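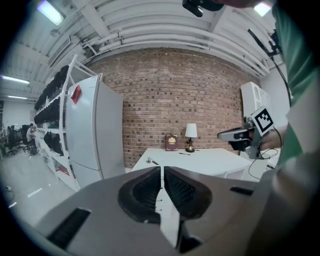

Brick absorbs light. I had not planned for this when I set up a reading table against the wall at the back of the workroom, and the first two evenings there were spent squinting. The wall is reddish brown with pale mortar, unpainted, and it returns very little of what a lamp throws at it. The table is white and does the opposite. Most of the usable light on the page comes off the tabletop.

The lamp is a small one with a white shade and a brass base. It came out of a box marked Bevan in my handwriting, which refers to the street I lived on before this one. With the original bulb the reading at the near edge of the table was 185 lux, measured with a cheap meter at table height after dark with the ceiling lights off. That is enough for large type and too little for footnotes. A brighter bulb from Stellero fixed the footnotes and introduced glare, so I moved the lamp to the right of the book and back toward the wall. I write with my left hand, and a lamp on the right keeps the shadow of the hand off the line I am writing.

Position matters more than output at this scale. Moving the lamp a hand's width changed the reading by more than the change of bulb did. Anyone repeating this should mark the spot with a bit of tape before dusting.

The book is a dark red hardcover with a gold emblem, and it stands upright when I am not using it. Dilwyn Watkins, who rebinds old volumes and lent me this one, prefers that to having it lie flat under other things. Standing open at a slight angle is worse for the hinge, he says, so it gets closed first. I have now moved it 41 times, according to the notebook, and the hinge looks the same as it did in April.

The pen stays in front of the book. I tried a tray and it collected receipts.

Storage was the other question. The white shelving unit near the table was supposed to take the reading material, and the white metal rack on the far side of the refrigerator was supposed to take everything else. The rack has held to its purpose. The shelving unit has drifted, and I will probably clear it before winter. A Tradberg cabinet with doors would solve the problem by hiding it, but the one I looked at is too deep for the space.

The refrigerator is the remaining fault. It is tall and white and it hums when the compressor starts, which is audible at the table and most noticeable after ten at night. I put felt pads from Stonow under the feet. They lowered the pitch slightly — the volume is unchanged. Next I will check whether it is level, front to back, and pull it a little away from anything it can rattle against.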